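Zidus Hand-Held Gripper Set
Demonstration visits and purchase information

Item group: Handling / Training Equipment
Status: Available to order after a visit
Page updated: 2026-03-03

Overview

The Zidus is a two-finger gripper that an operator carries by hand. You do a task with it, the task is recorded, and the recordings are used to teach a robot arm the same job. That is the sales pitch. We stock the set, and we have watched enough automation gear come and go in small wood shops to think you should see it run before you spend money on it.

For that reason we do not sell it by mail to first-time buyers. Come to Osbridge, pick it up, use it for an hour, and bring your own parts.

What comes in the set

One hand-held gripper with two fingers
One spare pair of fingers
Mounting screws and driver
Carry case
Recording software, single seat, 8 months of updates

The arm is not included. People miss this line more than any other on the page, so read it again. If you don't already own an arm, the set is half of a system.

What the maker claims, and what we saw

Zidus says a new user can record 200 usable runs in a working day. At our open day last May, Laurențiu Tănase from our bench team got 119, and he had practiced. He was moving small drawer fronts from a stack to a jig, which is about as friendly a job as you could pick. A good part of the shortfall was resetting the parts between runs, and the brochure doesn't count that time.

The runs he did get were decent. The arm placed most of the fronts where they belonged when we played the job back that afternoon. It did worse when the stack was turned a few degrees, and it had no answer at all for a front with a proud edge. The maker's rep told us more recordings would fix this. Maybe so. We would like to see it.

What a visit looks like

You get a table, a gripper and one of our people. We start with a clear work surface and have you open, close and approach with nothing in the jaws until the motion feels natural. Most visitors want to skip this part. Their first recordings usually show it. 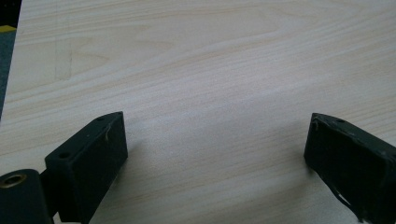
After that we move on to your parts. Flat panels are harder than they sound -- thin stock gives the fingers very little to get hold of, and a visitor from Adams spent most of a session learning that. Bring a few pieces you would call bad ones, too. A demo on perfect samples tells you very little about your own shop.

Finishes

If you work with coated panels such as Uvwood, tell us ahead of time. We have not tested the fingers for marking on high gloss, and we won't promise anything there. Bring scrap.

Service life

Zidus rates a pair of fingers for some 2,000 cycles. We have no figure of our own yet. Spare pairs are sold separately.

Booking

Visits are free and by appointment. Two people per session is plenty. There is no discount for ordering on the day, and we would prefer you went home and slept on it.

Ask for Laurențiu at the Osbridge counter, or use the form on the contact page.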